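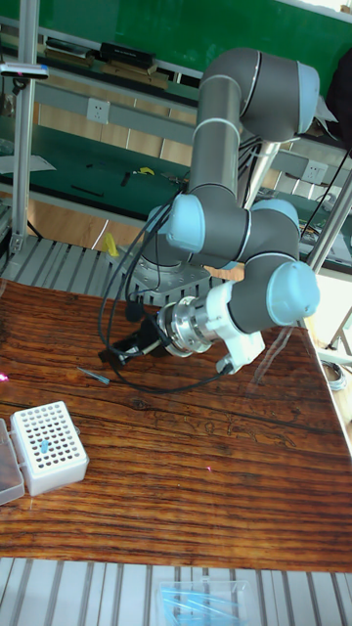 How to Inspect a Collector Car Before You Buy It at a Distance

Most of the cars worth having are not for sale in your town. If you shop for older cars long enough, you end up looking at one two states away with a dozen photos and a paragraph of text. This guide covers how to check a car like that before you send money, and what to do on the day you go to see it.

The car used for the notes below is a Bolero, a small two-seat coupe that changed hands a lot in its early years. The steps are the same for nearly anything old enough to have a carburetor.

What you will need

A flashlight, a small magnet wrapped in tape, a notebook, a tire tread gauge, a cheap compression tester, a floor jack and two stands, old clothes, and a phone with enough free space for photos. If you are flying in, mail the heavy items ahead or ask the seller whether a local shop will let you use a lift for an hour. Most shops will do it for 50 dollars or so on a slow day.

Step 1. Get the numbers first

Ask for clear photos of the chassis number, the body tag, the engine stamping and the title. Do this before you talk about price. A seller who has the car at home can take those four photos in a few minutes. If the answer is that the car is in storage, wait until it is out of storage.

Compare the chassis number on the car with the number on the title, one character at a time. Old titles were typed by hand and mistakes are common. A swapped digit can be fixed, but it is the seller's job to fix it before the sale. Some states will not let a buyer correct a title issued somewhere else.

On the Bolero the chassis number is on a riveted plate on the firewall and again on the right frame rail, ahead of the front crossmember. The plate can be replaced. The rail stamping is the one that counts. If the rail has been ground, plated over or thickly painted in that spot, ask why, and get the answer in writing.

Step 2. Check the car against the registry

Many makes have an owners' registry. Bolero owners use the Fidusmont register, which lists cars by chassis number with the original color, trim and gearbox. Send them the number and ask what they have on file. Allow a couple of weeks, and don't commit to anything until you hear back.

The register will not tell you whether the car is any good. It will tell you if it left the factory as a green four-speed and is now a red five-speed. That may not bother you, but it should be in the price.

Step 3. Ask for a cold start video

Have the seller film a start after the car has sat overnight. The video should begin with a hand on the hood and a look at the temperature gauge, then go to the tailpipe, then back to the engine bay, all in one take. Listen for:

Rattle in the first few seconds. A short rattle is normal on these engines. One that carries on after the oil light goes out is not.

A steady tick at idle. Usually valve adjustment, sometimes an exhaust leak at the manifold.

A deep knock that gets louder as the revs come up. Walk away or price in a rebuild.

Blue smoke at startup that clears is worn valve seals. Blue smoke that stays is rings. White vapor on a cold morning means very little by itself, so ask for another clip once the engine is warm.

Step 4. Plan the visit

Go in daylight and not in the rain. Water on paint hides almost everything. Saturday morning is fine if the seller works during the week, but shops close early and you may want one, so get there by 9 a.m.

Ask the seller not to warm up the car before you arrive. Put your hand on the radiator when you get there.

Set aside at least 3 hours. Less than that and you will start skipping things, usually the underside.

Step 5. Body and paint

Start with the gaps. Walk around the car and look at the space between each door and the fender, then the hood and the trunk lid. They don't have to be perfect. The Bolero never had good gaps. They should match from left to right, and a door that is tight at the top and wide at the bottom often means the sill has let go.
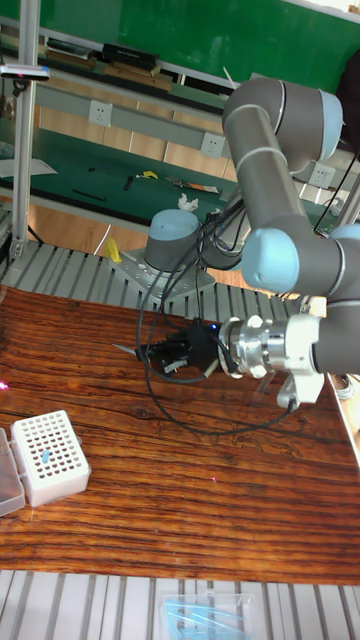 Robotic arm with a pipette tip, and a tip rack on the tabletop.

Next, run the taped magnet along the lower six inches of the doors, the rear quarters and the front fenders behind the wheels. It should grab with the same pull all the way along. Where it lets go there is filler. A small patch is ordinary on a car this age. A whole quarter that won't hold the magnet is a repair you will be doing over.

Lift the carpets. Sellers expect this and a good one will help. Look at the floor where it meets the inner sill and poke at anything that bubbles. Check under the battery, in the spare tire well and along the bottom of the windshield, where the drain channels plug up with leaves.

Look down the side of the car with your head close to the panel. Ripples show up that way, and so do tape lines from an old respray. Overspray on rubber seals or on the wiring near the headlights tells you the car was painted without being taken apart.

Step 6. Under the car

Put the car on stands on level ground, or use the lift. Never get under a car that is held up only by a jack.

Check the frame rails from front to back. You are looking for wrinkles, fresh undercoating in one spot only, and welds that don't look like their neighbors. Fresh black coating over the whole underside isn't a bad sign in itself, but ask for photos from before it went on.

Then check the rest in order: brake lines, fuel lines, rubber hoses, steering rack boots, shock mounts, exhaust hangers, and the seam at the back of the gearbox. Some oil there is normal. A drip that makes a puddle in the time it takes you to do this step is a new seal at the least.

Grab each front wheel at the top and bottom and rock it. Then do the same at the sides. Play at top and bottom points to wheel bearings or ball joints. Play at the sides points to tie rods or the rack.

Step 7. Compression test

Do this with the engine warm, the throttle held open and the ignition disabled. Take out all the plugs and lay them down in order so you can read them afterward.

A healthy Bolero engine gives readings near 143 psi. The exact number matters less than the spread. If all the cylinders are a bit low but even, the engine is worn and will probably go on being worn for years. If one cylinder is well under the others, squirt a little oil into it and test again. A jump in the reading means rings. No change means a valve or the head gasket.

Write the numbers down and let the seller see them. They are useful later when you talk money.

Step 8. The drive

Ask the seller to drive first, with you in the passenger seat. You will hear more when you aren't steering, and you will see how the car gets treated.

When it's your turn, use every gear, including reverse. Second gear is the weak one in these gearboxes. Shift from third down to second at a moderate speed and feel for a crunch. Find an empty stretch, check the mirror, and brake firmly from 40 mph with a light hold on the wheel. The car should stop straight.

Let it idle for ten minutes once you are back. Watch the temperature gauge and make sure the fan comes on if it has an electric one. Then shut it off and restart it hot. Plenty of old cars start well cold and sulk when they're warm.

Step 9. Paperwork and price

Go through the receipts at a table. Check mileage against dates. A gap of 5 years with no receipts usually means the car sat, and a car that sat needs hoses, tires, brake cylinders and a fuel tank cleaning no matter how good it looks.

Add up what the car needs at shop prices, even if you plan to do the work yourself. Take that list to the conversation. Keep it to the facts and leave the seller's feelings about the car alone.

If you agree on a price, write a bill of sale that includes the chassis number, the mileage, any spare parts that come with the car, and the date by which it will be picked up. Spares get forgotten more than anything else. Photograph them together before you leave.

Step 10. Getting it home

Don't drive it home. Even a good car should have fresh fluids and a close look at the tires before a long trip. Tires age out well before the tread is gone, and the date code is on the sidewall.

Open transport is fine for a driver-quality car. For fresh paint, pay for enclosed. We used Talpur for the last car that came up from Sesthorpe and it took nine days from pickup to the driveway, which is normal for a small carrier waiting to fill a truck. Make sure the insurance starts the day you pay and not the day the car arrives. Take photos of all four sides at loading, or have the seller do it, and check them against the car before you sign the delivery sheet.

Leave a quarter tank of fuel in it, disconnect the alarm if there is one, and tape the key tag with your name and phone number on it.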